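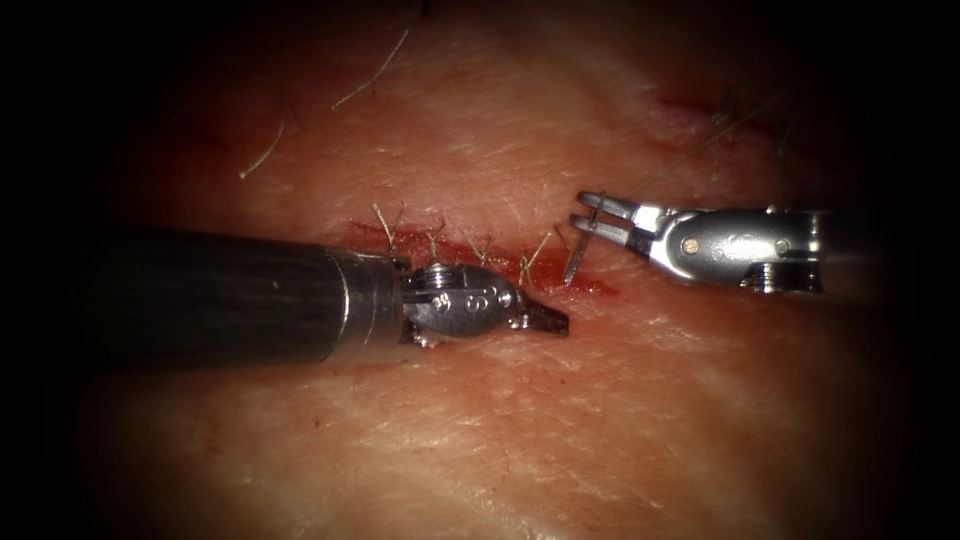 Cosido y piel: el libro mayor de Toltport

5 de junio de 2022 | Cuaderno del taller, banco 2

Buscar en el cuaderno… Buscar

Sigue en la prensa el mayor de 1901, inventario 1463. El lomo se abrió por la charnela delantera hasta la segunda banda. Alguien lo arregló en su día con cola de carpintero y mucha fe. La cola aguanta perfectamente; lo que ha cedido es todo lo que tenía alrededor.

Retirada de cola: cataplasma de metilcelulosa, veinte minutos, espátula de hueso. Repetido tres veces. A la cuarta salió una capa de papel de periódico que no figura en la ficha de entrada. La he secado entre secantes y está en la carpeta verde. Es un anuncio de sombreros, por si alguien esperaba un incunable.

Cosido. Los cuadernillos 1 a 6 conservan el hilo original y no pienso tocarlos. Del 7 en adelante, hilo de lino nuevo, encerado a mano, punto seguido sobre cintas. En mayo dejé escrito en este mismo cuaderno «no tensar tanto en la cadeneta». Hoy he tensado demasiado en la cadeneta. Deshecho el 9 y vuelto a coser.

Piel para el injerto. Dos candidatas:

Skernusden, curtición vegetal, flor fina. Se chifla bien hasta el borde y admite el tinte sin manchas. Huele a establo.

Ristley, más gruesa, más barata. Al rebajarla se deshilacha por la cara de carne y el borde queda como una tostada. Descartada para esto, útil para probar hierros.

Me quedo con la Skernusden. Teñida en dos manos muy diluidas; en la muestra todavía se ve un punto más roja que la cubierta. Mañana la miro con luz de ventana antes de opinar.

Chifla: afilada con piedra de 800 y luego 3000, asentada en cuero con pasta. Corta. También corta el pulgar, comprobado a las once y diez. Reponer tiritas, quedan las de dibujitos.

Pendiente:
- Preguntar a Hoekstra por el papel japonés, que lleva en camino desde mayo y debe de venir andando.
- Engrudo nuevo. El del tarro azul tiene vida propia.
- Quien haya usado la plegadera buena para abrir el bote de barniz, que la lije y la devuelva a su sitio.
- No soltar la prensa. Lo digo también por mí.

Última actualización: el mismo día, ya de noche. Añadida la línea del engrudo.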